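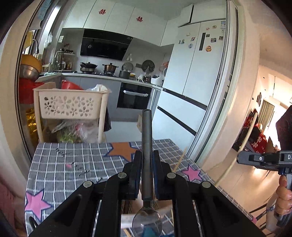

## 手持ち式グリッパー貸出サービスについて　担当部署に聞く

2021年7月27日

Trurorineは本年3月、手持ち式グリッパー「Sosen」の貸出サービスを開始した。家庭内の作業データを必要とする開発事業者を対象とし、契約期間は最短2か月である。同社の事業担当者に、運用の現状と課題を聞いた。

担当者によれば、現在の貸出台数は約60台で、利用先は7社に上る。「研究室に模擬の台所を設ける方法では、費用も時間もかかります。実際の住居にそのまま持ち込める点を評価いただいています」と説明する。操作講習は初回契約に含まれ、保守業務はWimitzが受託している。

他社製品Azarとの違いについては、「性能の優劣を申し上げる立場にはありません。当社は消耗部品の交換を貸出料に含めており、その点が選定の理由になることは多いようです」と述べるにとどめた。

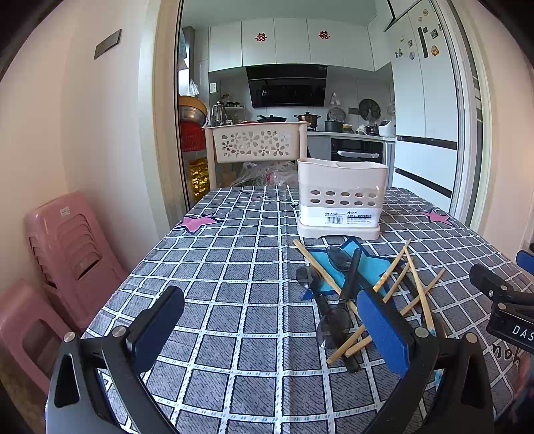
貸出料の改定は、当面予定していないという。一方、利用先からの問い合わせで最も多いのは、指先部品の摩耗に関するものである。担当者は「内側の青いパッドは、箸のように細い物を繰り返しつかむ作業では点検の間隔を短くしていただきたい」と求める。木製の箸と金属製のスプーンが重なり合った状態から一本ずつ取り出す作業は、講習でも特に時間を割く項目だとしている。

今後は、返却時の点検結果を利用先に書面で通知する仕組みを整える。申込みは引き続き同社の窓口で受け付ける。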